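Handout 4 – Hand-held gripper: finger fitting and routine care

Read before the bench session. Bring the fitting sheet from Handout 3; the torque values are not repeated in these notes.

## Fitting the fingers

The fingers are a matched pair. Left and right are marked on the inner face near the root. Slide both into the carriage with the screws loose, close the jaw by hand, and check that the tips meet along their full width. If one tip leads, the carriage is a tooth off on its rack. Take it out and reseat it; do not pull it into line with the screws.

Tighten the root screws alternately, a quarter turn at a time. Open and close the jaw 10 times and check the tips again. Plastic fingers settle a little after first tightening, and a second pass with the driver is normal.

## Grip check on a smooth object

Use an empty or part-filled drinks bottle. Approach with the jaw open, bring one finger up on each side, and close until both make contact. Watch the fingers, not the bottle. They should load evenly and stay mirrored about the center line.
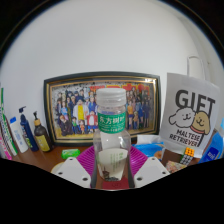
Brurkov Technical Institute – Department of Automation Maintenance

A clear plastic bottle with a ribbed cap suits this check: the wall gives slightly and uneven closing is easy to see. Flat white fingers with rounded tips also make alignment easy to judge by eye against the bottle. Repeat the check with a rigid object before signing the sheet.

Common faults:

- Bottle turns while closing – contact heights differ. Check finger seating.
- One finger bends first – carriage friction on the other side. Clean the rail.
- Jaw creeps open – worn trigger return or slack cable.

## Care

Wipe the fingers with a damp cloth after each session. No solvent on printed parts. Inspect the small holes in the plates for cracks starting at the rim, and replace both fingers if either one is cracked. Brush the rail every 400 cycles and apply one drop of Windano light oil. Over-oiled rails collect dust and stick.

Log the finger set number and cycle count on form 17. Completed forms go to V. Miettinen, Heiskanen building, room 13.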